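Moving the home server to a new distribution

09/10/2022

I finally moved my home server off the old install this month. It had been on the same release for so long that security updates stopped in July, and I kept putting it off. The machine is a small Endeck box that sits on a shelf in the hallway and does three jobs: file storage, backups for two laptops, and a music server that only I use.

My first plan was an in-place upgrade. I read through the release notes and found that I would have to step through two versions in between, with a reboot and a config merge each time. I tried it on a copy of the disk in a virtual machine. The first step went fine. The second one wanted to remove 64 packages, including the one that mounts my storage pool, so I stopped there.

A clean install looked easier. I picked Verkell, mostly on account of its long support window and the text installer, which works over a serial cable. The old system had 1,476 packages on it. I saved the list to a file and went through it one evening with a cup of coffee, and most of it was leftovers from things I had tried once and forgotten. A print server. Two database engines. A full desktop, for some reason.

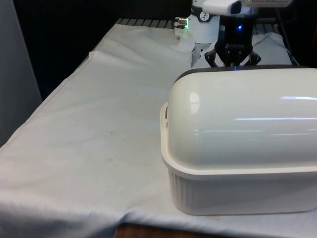

The install took less time than finding the serial cable. I put the system on a new SSD and left the data disks unplugged until it booted on its own. Then I shut down, connected them, and imported the pool. It complained that the pool had last been used by another system, so I had to force the import. After that all the shares were there.

Permissions were the annoying part. My user had a different numeric ID on the old install, so every file I owned showed up as belonging to a number. I could have run chown over everything, but I changed the ID on the new system instead and logged in again. If you do this, do it before you set up any services. I had already started the music server and had to fix its folder by hand.

Backups run through Amodside, same as before. I copied the config over and it refused to start. One option had been renamed between versions, and the error message gave a line number that was off by one. Once I fixed that, it checked the old repository and made a new snapshot. I restored a folder of tax papers to a temp directory and compared it with the original before I trusted it.

Still to do: mail alerts for disk errors, and a proper firewall config in place of the one I pasted from my notes. I also want to wipe the old SSD, but it can stay in the drawer for another month.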